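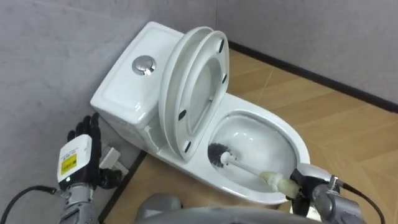 16 Oct 2026: paint day, and a very long walk

What a day! I was up before the alarm because I knew the stairwell was waiting for me, and I had the first coat on by the time Delia rang. It's the green I kept going back to in February, the one I almost talked myself out of, and I love it. It goes darker in the corner by the coats and nearly yellow up at the landing where the window is. I went up and down four times just to look at it with my tea.

Delia wanted to know if I was still coming out to Brundow. Of course I was! I scrubbed my hands (not well, there was green on the bus rail, sorry bus) and met her and Kidus at the bottom gate. The bracken has all gone over, that rusty orange color, and the path was soft but not bad. Kidus had his new boots on and complained from the first stile to the last. We ate our sandwiches behind the wall out of the wind. Cheese and pickle for me, and half of Delia's plum cake, which she makes with rye flour and which I must, must get the recipe for. I've asked before. She always says yes and then we start talking about something else.

Two buzzards over the far field, calling to each other the whole time we sat there. I could have stayed till dark.

Came home by the library and picked up the book Nia Landeg has been on at me about, the one on lighthouse families. It's 477 pages and I'm already on the third chapter. There's a girl in it who learns to read from shipping notices! I read that bit out loud to the kitchen.

Braulio called after supper. He got the job, the one up the coast, and starts after the holidays. I yelled so loud I think I hurt his ear. He's worried about finding a place to live and I told him worry about that tomorrow, tonight go and eat something nice.

Legs aching, paint in my hair. Second coat in the morning if it's dry, and I need to get more masking tape, and call Mom about Sunday lunch things, and find the other glove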